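4.2 Weighing at home and the trouble with small scales

The claim that household weighing gives better food records than guessing is repeated so often that few authors bother to test it. The Walholm diary study is usually cited in support, yet it compared people who liked weighing with people who did not. We asked 63 households in Gikimstead and Gurar to weigh every ingredient for 30 days in January, which gave us 1,756 entries. We are less sure than we expected to be of what those entries mean.

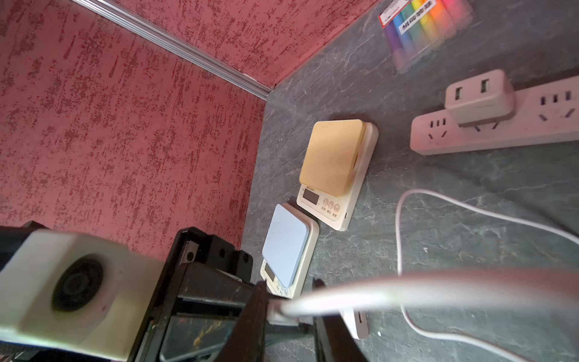

Much of the doubt comes from the bowl. A household that puts the bowl on first, sets the display to zero and then adds the flour records flour. A household that forgets records flour and crockery together, and the written figure looks just as tidy. The Barros method assumes that such slips cancel out over time. We see no reason why they should - a forgotten bowl only ever adds weight.

Makers treat the matter as settled by a button. On the appliance in Figure 3 the tare key is labelled in Chinese and carries a small line drawing, and we doubt that either helps a cook who has never been told what taring is. More than 60 of our entries were plainly too heavy for the food named, and we left them in, as taking out only the errors we could spot would flatter the rest.
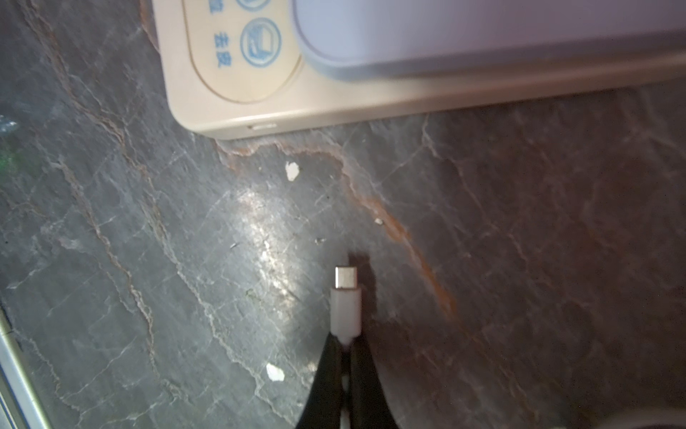 Figure 3. Tare key (去皮) on the control panel of a countertop appliance, with a USB-C plug near it.

Power is a lesser worry, though it deserves a line. Several households stopped weighing when a scale went flat and wrote down guesses until it was charged. Their diaries do not say which figures were guesses.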